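Hunthorpe研究所Erkside实验站完成Firkska手持夹爪检修并恢复使用
发布日期:2020-03-29 来源:Erkside实验站设备组

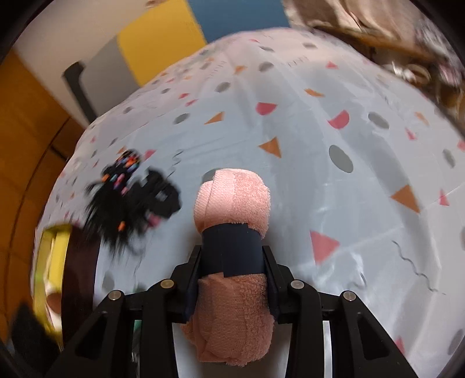
Hunthorpe研究所Erkside实验站日前完成Firkska手持夹爪的年度检修。该夹爪在站内设备台账中登记为3476号,主要用于卧室织物整理类操作的示范采集,检修期间停止借用,现已恢复登记使用。本次检修由设备组组长Graciela Fuentealba负责,Gwilliam机械车间承担零件清洗、指面更换和装配工作,采集组派员参加复测。

年度检修原定于去年9月进行,因采集任务安排较满,经设备组与采集组商定后延期。延期期间,设备组按月检查了夹爪的紧固情况,并在台账中作了记录。今年年初以来,操作人员多次反映夹爪闭合后两侧指片松紧不一,夹持较软的卷状物时尤为明显,物体容易向一侧歪斜。采集组据此提出书面申请,要求在下一批次任务开始前安排停机检修。设备组受理申请后,对夹爪进行了初步检查,确认夹爪主体完好,偏差主要出在连杆转轴部位,遂决定将原定的常规保养调整为拆解检修。

一、检修前的检查情况

Firkska手持夹爪为对称连杆结构,黑色板件构成两侧臂架,指片窄而平,由操作人员手握驱动开合。按照技术文件,两指之间的开口最多100毫米。检修前实测,夹爪张开到位时开口尺寸符合要求,但闭合过程中左侧指片略早于右侧到达中线,空载时差异不易察觉,夹上毛巾一类有弹性的物体后才会显现。

Gwilliam机械车间技师Vicente Arancibia在拆解前逐一检查了转轴螺钉。据其检修记录,左侧臂架外端的螺钉已有松动,用手可以感到板件之间存在间隙;其余螺钉紧固状态基本正常,螺钉头表面无滑丝。松动部位的垫圈一面有磨痕,磨痕方向与连杆摆动方向一致。车间据此判断,两侧指片不同步与该处间隙直接相关,与指片本身的形状关系不大。

检查中还发现,板件的三角形镂空处和转轴缝隙内积有较多织物纤维。夹爪长期在床品、毛巾和毛绒物品之间使用,纤维随开合动作进入缝隙,与残留的润滑脂粘结后形成硬块,靠外部擦拭难以清除。车间在拆下转轴后对硬块进行了取样留存,样品现存放于设备组。

二、拆解、清洗与装配

拆解工作在Gwilliam机械车间完成。拆解前,技师用记号笔在两侧板件的内表面作了左右标记,防止装配时互换。板件外形对称,但经过长期磨合,两侧轴孔的磨损情况已有差别,互换后会带来新的偏差。车间在往年的维修中曾遇到类似问题,当时因左右板件装反,返工一次,此后将作标记列为固定步骤。

转轴和垫圈采用中性清洗剂浸泡后以软毛刷清理,轴孔用无绒布擦净。磨损垫圈已更换,其他垫圈经测量仍在允许范围内,继续使用。润滑方面,车间停用原来的润滑脂,改用较薄的干膜润滑剂,以减少纤维粘附。设备组对这一改动持保留意见,理由是干膜润滑剂的耐久性在本站尚无使用记录。双方商定先按新方案执行,在下次月检时查看转轴表面状况,再决定是否写入保养规程。

指面的防滑层此次一并更换。旧防滑层边缘已翘起,操作人员曾自行用胶水粘回,胶痕处的摩擦力与其他部位不同。Arancibia在铲除胶痕时用时较长,检修记录中注明:今后防滑层翘边应报设备组处理,使用人员不得自行粘贴。

装配时,螺钉按照先内后外的顺序预紧,待夹爪反复开合、各连杆位置稳定后再行终紧。终紧完成后,技师在螺钉头与板件之间画上细线标记。日常检查时只要细线对齐,即可认定螺钉未发生转动;一旦错开,应停止使用并报告。夹爪的手柄部分未作拆解,只进行了表面清洁。

三、复测情况

复测分为空载和夹持两个阶段。空载阶段由设备组工程师Brenda Crabtree主持,夹爪连续开合900次,其间没有出现卡滞,结束后复查细线标记,各处均无错位。左右指片到达中线的先后差异在空载条件下已无法用塞尺测出。

夹持阶段在实验站的卧室环境中进行,由采集组的Iara Saavedra负责操作。复测采用的物品之一是一条卷起的粉色毛圈毛巾,毛巾卷中部以深藏青色胶带缠紧,竖直夹持,两侧指片压在毛巾卷中间位置附近。选用毛巾卷作为复测物品,主要考虑到它既柔软又有一定厚度,表面的毛圈容易勾带,夹持偏差在这类物品上最容易暴露。背景沿用日常采集所用的白底织物,上面印有灰色圆点、粉色半圆和橙色三角等图案。

操作人员在夹持阶段共完成186次抓取和放置,每次均记录毛巾卷在夹持后的倾斜方向。按照采集组提交的复测记录,毛巾卷未再出现持续偏向同一侧的现象,零星的倾斜与抓取时的入手角度有关。Saavedra在记录中同时指出,新防滑层较旧层更涩,放开毛巾时指片偶有带起毛圈的情况,操作人员需要将夹爪张开得更充分后再撤离。设备组已将这一意见补充到使用须知中。

复测还涉及胶带对夹持的影响。胶带一侧有搭接,搭接处比其他部位略厚,若指片正好压在搭接边缘上,两侧受力会不一致,容易被误认为夹爪本身存在偏差。采集组因此规定,以缠有胶带的卷状物进行复测时,指片应避开胶带,夹在毛圈表面上;胶带起翘或被拉长的,应重新缠绕后再测。此前有几份报修单反映的歪斜问题,采集组重新核对后认为有可能与夹持位置有关,已在相应单据上作了备注。

四、相机视角的核对

夹爪检修后,随夹爪使用的相机也作了位置核对。该相机为广角镜头,成像四周有暗边,直线在靠近边缘处向外弯曲,属于镜头的正常特性。采集组技术负责人Grigoris Mitsotakis-Vlachou要求,核对时重点查看两点:夹爪指片在成像中是否居中,左右臂架是否对称。这两点如有变化,检修前后采集的数据便不能直接合并使用。

核对中发现,相机支座在拆装后有轻微转动,成像中左侧臂架比右侧略高。技师松开支座重新找正,并与检修前留存的图像进行比对,经采集组确认后锁紧。找正工作前后进行了两轮,第一轮锁紧时支座又随螺钉带偏,第二轮改为两侧交替拧紧,才达到要求。上述做法已由车间补入装配说明。

快速移动时画面左侧物体出现拖影的问题,此次也列入讨论。操作人员曾怀疑与夹爪振动有关,经查,夹爪静止时成像清晰,拖影随移动速度增大而加重,与连杆间隙无直接关系。采集组要求操作人员在接近物体前适当放慢动作,相机的曝光设置暂不调整。对已有记录中拖影较重的部分,采集组将另行安排筛查,不列入本次检修范围。

五、今后的日常维护

结合本次检修情况,设备组修订了3476号夹爪的日常维护要求,自恢复使用之日起执行。主要内容如下:

使用前,检查各转轴螺钉的细线标记,空载开合数次,观察左右指片是否同步到达中线。

使用中,夹持毛绒或长纤维物品后,应及时清除夹在指片和臂架缝隙中的纤维。清除时使用软毛刷,不得使用金属镊子刮擦板件表面。带有小珠等装饰的物品,夹持前应确认装饰物牢固,脱落的小件一旦进入臂架之间,应立即停止开合,取出后再继续。

使用后,将夹爪置于张开状态存放,指面不得接触台面。借用登记表上应写明夹持过的主要物品类型,供月检时参考。

每月由设备组检查紧固和润滑状况,检查结果记入台账。发现细线错位的,由Gwilliam机械车间处理,使用人员不自行紧固。

Crabtree在交接时就紧固一项作了补充说明。以往有操作人员在使用间隙自行拧紧螺钉,用力偏大,导致连杆转动发涩,闭合时手感变重,随后又有人将其拧松,反复之下螺钉的紧固状态难以掌握。她要求各小组将夹爪附带的内六角扳手交回设备组统一保管,需要时凭报修单领用。截至本文发布,扳手已全部收回。

Fuentealba表示,本次检修从受理到恢复使用,时间比计划略长,主要用在防滑层胶痕的清理和相机支座找正上。“胶痕这一项,本来可以不用花这个时间。”她说,设备组下一步将把防滑层备件存放到采集组所在楼层,翘边后当天即可更换。备件的领用仍由设备组登记。

关于干膜润滑剂的使用效果,车间与设备组约定在下次月检后交换意见。届时如转轴表面出现划痕或粘附物,将恢复使用原润滑脂,并相应缩短清洗间隔。站内其他同型夹爪暂不更换润滑方式,仍按现行规程保养。

检修期间受影响的采集任务已由采集组重新排期,各小组可按新的排期表办理借用。首次借用3476号夹爪的人员,应先到设备组领取修订后的使用须知,并由Saavedra安排一次试夹。检修记录、复测记录及更换零件清单已归档,需要查阅的人员可向设备组提出申请。

(Erkside实验站设备组供稿)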